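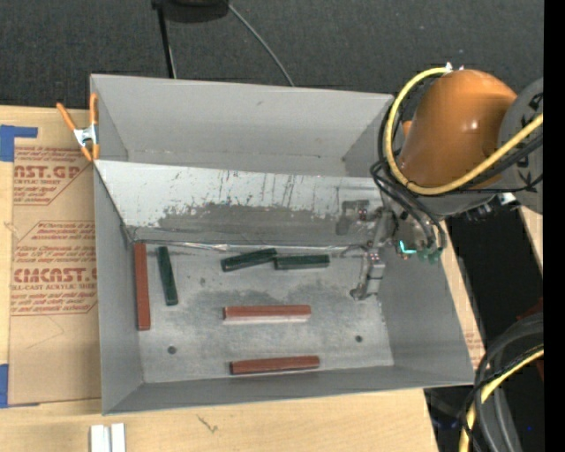
The Irna cell: arm, gripper, metal bin and six blocks, three reddish-brown and three dark green.

Irna Bin Picker: Frequently Asked Questions
Last updated July 13, 2023

We get the same questions by email, in the comments and from people leaning over the bench with a coffee in hand. Please read this page first. Please also keep the coffee away from the bench.

What is Irna?
A bin-picking cell built in the Edau shared workshop by people who could have sorted the blocks by hand in under a minute. The arm reaches into a metal bin, picks up a block and puts it somewhere else. Then it does that again. Visitors tend to stay for two or three picks and then ask where the laser cutter is.

Is this a kit? Can I buy one?
No and no. You can have the drawings, the parts list and the code, all of which live on the project page. You can't have the cell. We tried moving it across the room once and spent the rest of October finding out what had shifted.

Why a metal bin?
Plastic ones are lighter, cheaper and easier to see into. We had already made the metal one. It also turns out shiny surfaces are a fine education in everything wrong with your vision code. The floor throws a sheen toward the sides, the seam under the divider catches the light, and for a while Drurno was quite sure that glare was a block.

What's Drurno?
The software that decides which block to go for. It looks at the bin, ranks what it finds and sends the arm a target. When it can't decide, it waits. We've all worked with someone like that.

What is the divider for?
It gives you two compartments: one to pick from, one to drop into. It also gives the gripper something to hit. The scratches and the dull patch on the panel get asked about a lot, and we prefer to call them patina.

Why is there a clamp on the bin?
It's an ordinary spring clamp on the rim. We know real cells use proper fixtures. There's a fixture on the to-do list, under "label the cables," which has been there longer.

Are the blocks special?
They're bars in two lengths. Red is long, green is short. Two colors makes it easy to shout instructions at the person on the keyboard. Dark green against gray metal is harder to pick out than we expected, and if you're starting fresh, choose something uglier.

How do you arrange them before a run?
Drop them in and leave them alone. The temptation to nudge one into a nicer spot is strong, and it ruins your numbers. Blocks tight against a wall are the hard ones, and so are two lying end to end.

How well does it work?
Our log has 2324 attempts in it. Of those, 1518 ended with a block in the right compartment. The first version of the code is responsible for a good share of the rest, and we're keeping its results in the total as a punishment.

Why so many cables?
Power, signal, air. They need enough slack for the wrist to turn and not so much that they drag through the bin. Route them, move the arm through its full reach by hand-jogging it slowly, then route them again. Expect to do this around 10 times.

Can I run it by myself?
Members can, after the Grabner induction. Grabner is the corner of the workshop where the cell lives, and the induction is mostly about the stop button. Keep your hands out of the bin while the arm is enabled. Yes, even if the block is right there.

It stopped and won't restart. What did I do?
Check the air first. Then check that the stop button is released. Error 1453 means the gripper never reported closed, so look for a block wedged under a finger. If none of that helps, write down what you saw before you power it off. "It went weird" has been written in the log already, several times.

Can I use the acrylic sheet by the bench?
Ask at the workshop desk. And leave the protective paper on until you've finished cutting.

Do you take pull requests?
Yes. Small ones get read the same week. Rewrites of the whole planner in your favorite language get a polite reply and a link to this page.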